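Dreltard cell: wrist view in the simulator, gripper opening before the pick
Cell Setup and Maintenance board

jaidee_bench
11 Aug 2022
I am setting up the Dreltard cell again after we changed the fingertips, and I check every move in the simulator before I run it on the real arm. This is the wrist view at the approach point.

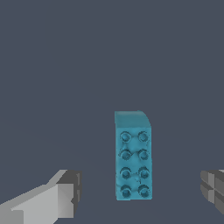

My question is about the opening. I set the approach to 100 percent open and the closing speed to 28. With the old tips I used less, but I have no notes from that time. Do you keep the full opening, or do you reduce it for such a small part?

Faston_K
Reduce it. There is a lot of free space on both sides of the brick, so the fingers travel far for nothing. In our cell I saved 2 seconds per pick this way.

gurport_line
I don't agree with Faston_K. New tips are thicker in most cases, and until the tool offset is measured again I would stay at full opening. Also, to me the brick looks a little nearer to the right finger. Check the center point first.

Faston_K
A small shift like this is normal with a wrist camera – the lens is seldom exactly in the middle. I would not touch the offset for it.

gurport_line
Maybe. But in a simulator the camera is where you put it, so it is easy to check.

jaidee_bench
Thank you both. I looked in the tool file and the X offset is still the value for the old tips, 11 mm. Nobody has changed it since October. I will measure it tomorrow with the pin and keep the full opening until then.

Faston_K
OK, fair. Then measure with the gripper closed, and write the value on the cabinet door too.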